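Print this page | E-mail this page

Connect Werkia to your Gombridge store
By Gladys Rugemalira, June

You need a Werkia account and admin access to your Gombridge store. Log in to both before you start.

1. In Werkia, open Settings, then Stores, and click Add store.

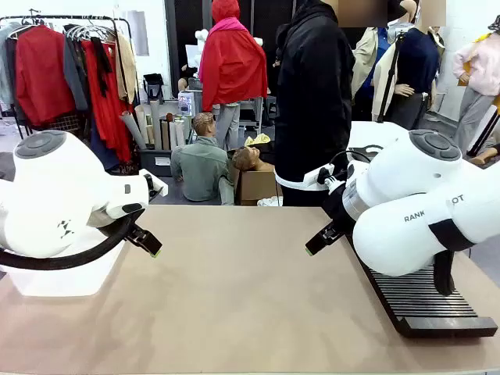 2. Paste your store address and click Connect. Gombridge will ask you to approve access. Click Allow.

3. Choose which customer lists to copy. A list of 74 contacts takes around 10 minutes. 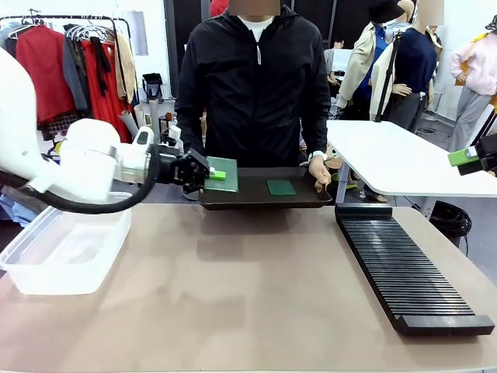

Green board held over a black tray

4. Match the name and e-mail columns, then click Save. Contacts with no e-mail address are skipped.
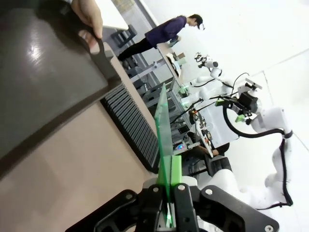 5. Send a test message to yourself. If it does not arrive, check the sender address under Settings.

Contact | Copyright Werkia | Back to top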